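Ordenar el trastero a base de cubetas grises

Llevo desde enero peleándome con el trastero y creo que ya puedo contar lo que me ha funcionado. Todo empezó con las cosas que sobraron de arreglar el patio: ladrillos, tacos de madera, baldosas sueltas, un rollo de malla... Lo tenía apilado contra la pared del fondo y cada vez que buscaba la escoba se me venía algo encima de los pies. ¡Con chanclas, además!

Mi primera idea fue la de siempre, cajas de cartón del supermercado. No lo hagáis. El cartón chupa la humedad del suelo, el fondo se ablanda y el día que levantas la caja se queda todo abajo. Luego probé con sacos de rafia, que aguantan mucho pero no hay manera de ver lo que llevan dentro, y acabas vaciándolos enteros para encontrar una pieza.

Lo que me ha durado es la cubeta rectangular de paredes rectas, gris, de las de toda la vida. Compré 6 en Retamal, una tienda de suministros que tengo de camino al trabajo, y me gustaron tanto que a la semana volví a por más (mi marido dice que me he aficionado, y razón no le falta). Fijaos en que las paredes sean rectas de verdad. Las que se estrechan hacia abajo apilan muy bien vacías, pero en cuanto metes piezas alargadas y rígidas pierdes todo el rincón.

Y ahora lo importante, cómo se llenan. Las piezas pesadas van tumbadas, paralelas a la pared de delante, empezando por una esquina. Si una queda de pie o apoyada en las otras, al mover la cubeta se cae, y si tenéis los dedos cerca ya sabéis. Yo pongo la primera fila bien pegada, luego la siguiente encima, y no paso de media altura. Me da igual que sobre sitio arriba: una cubeta llena de ladrillo hasta el borde no la levanta nadie de mi casa.
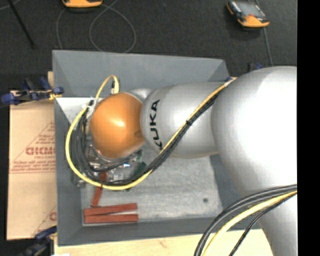 Sunil Bandara me escribió que él empieza siempre por el extremo contrario a las asas que usa para tirar, y que desde que pone un retal de moqueta en el fondo las piezas ya no le patinan al arrastrar. También preguntaba si no sería mejor repartir el peso por todo el fondo en vez de cargar una esquina.

Pues sí, Sunil, para levantarla entre dos es mucho mejor repartido. Lo de empezar por la esquina lo hago para que las filas salgan derechas, pero luego completo la base entera antes de subir. Y lo de la moqueta te lo he copiado esta misma tarde -- tenía un trozo guardado de cuando cambiamos el pasillo y ha quedado clavado.

Más cosas que he ido aprendiendo a base de agujetas. Antes de guardar ladrillos o baldosas, pasadles un cepillo de raíces en seco. Si los metéis con mortero pegado, sueltan arenilla para siempre y las filas no asientan. Y dejadlos secar bien al aire, porque una cubeta con tapa y ladrillo húmedo es una fábrica de moho.

Las etiquetas, en el lado corto, que es el que se ve en la estantería. Usé unas adhesivas de Gosar y se despegaron con el primer frío, así que ahora escribo con rotulador permanente sobre cinta de pintor. Feo, pero se lee, y cuando cambia el contenido arranco la tira y pongo otra.

La estantería tiene que ser metálica y estar atornillada a la pared. La mía es una Vevau de 40 centímetros de fondo y me quedé un poco corta, las cubetas asoman por delante. Si volviera a comprarla la pediría más honda. Las de peso van abajo del todo, casi a ras de suelo, y arriba solo lo ligero: guantes, lonas, las macetas de plástico.

¿Y los cables y alargadores? Cada uno recogido en bucles amplios, sin doblarlo en seco, y sujeto con una tira de velcro. Las bridas van de maravilla para lo que no se va a mover, pero en un alargador que usas cada dos por tres acabas cortándolas con la tijera y tirándolas.

Me queda pendiente el rincón de las pinturas, que lo tengo hecho un desastre, con botes de los que ya no sé ni el color. El próximo día que tenga la mañana libre los abro todos y pinto una raya en cada tapa.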